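Wosar two-arm bench kit, 26 days in

Two stars. I bought the Wosar to fold pouches for our Noltcombe orders, and it folds them beautifully until it drops one arm's grip signal and carries on as though nothing's wrong. The Yensuk controller logged error 1118 about 80 times. The manual's advice for 1118 is to see 1118.
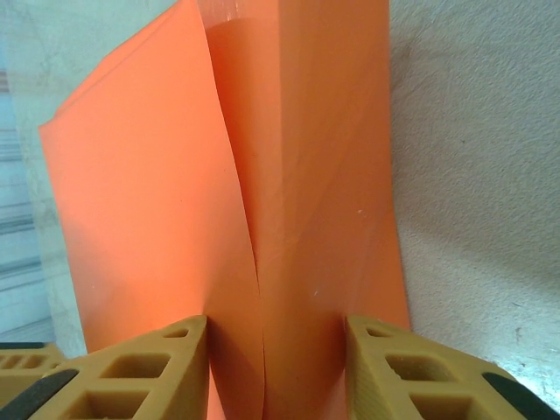
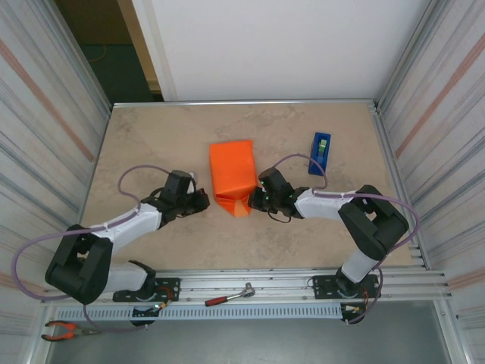
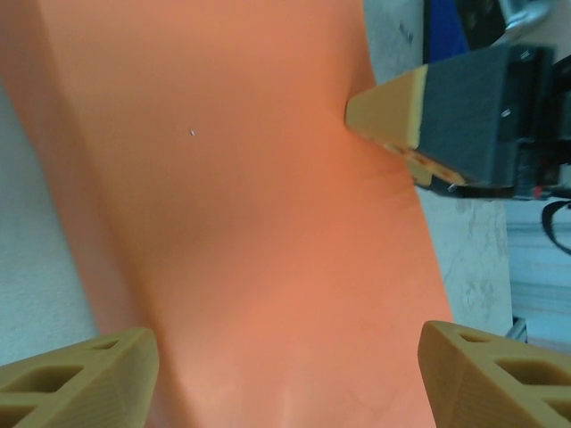
The orange test piece, from both close up and over the bench.

What bothers me more is the stop button, which halts the right arm at once and the left when it's finished its thought. Elvira Ríos at Buvcombe support was lovely and sent a new cable. Same fault, nicer colour. Keep your fingers well clear.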